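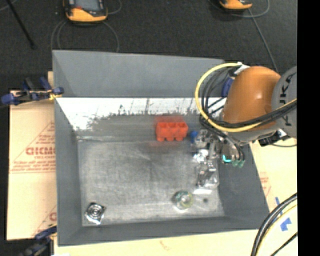

4/15/26

Plendden picking kit, second week of the loan. Evaluation is for the Kidska cell, where the present station is a person with a tote. Arm is our own KUKA. The kit adds the gripper, the tubing and cable set, and the picking software.

Mounting took most of a morning. The bolt pattern in the manual did not match the adapter they shipped, and I ended up using the plate left over from the Vasconcelos job. Rallness (the distributor) says a corrected drawing goes out in July. Note for whoever mounts it next: torque the adapter before dressing the cables, the two rear screws are blind afterward.

Bin is clamped along its left side. Keep it that way, the calibration is only good for the current position.

Long run results so far: 2,000 attempts, 1,900 good picks. Definition of good is lifted clear of the walls and released over the tote. Most of the misses are on shiny or see-through items. The planner either gets no depth on them or puts the grasp point on the floor of the bin. Opaque plastic parts in solid colors are close to perfect, including small ones. Items in a front corner are slow – the arm replans two or three times to keep the wrist off the wall, then usually takes a path it could have found the first time.

Tried the bin with only a few parts spread over the floor. Worse than a full bin, which I did not expect. The bare metallic-looking floor gives reflections, and a red part close to the rear wall throws a tint on the gray around it. Segmentation mask grew to include the tint on one attempt. Matte liner on order.

Cable dress: the yellow loop is too long. It swings out over the bin and gets into the overhead view at some wrist angles. Shortening it costs rotation on the last axis, so check the limits first.

Price as quoted is 3,391 per month on lease, with support billed at 310 per call. Asked whether recalibration counts as a call. No answer yet.

To do:
– repeat clear items with the liner in
– log cycle time separately for corner picks
– reroute yellow cable, rerun reach test
– ask Plendden for the mask threshold setting, it is missing from the menu in our version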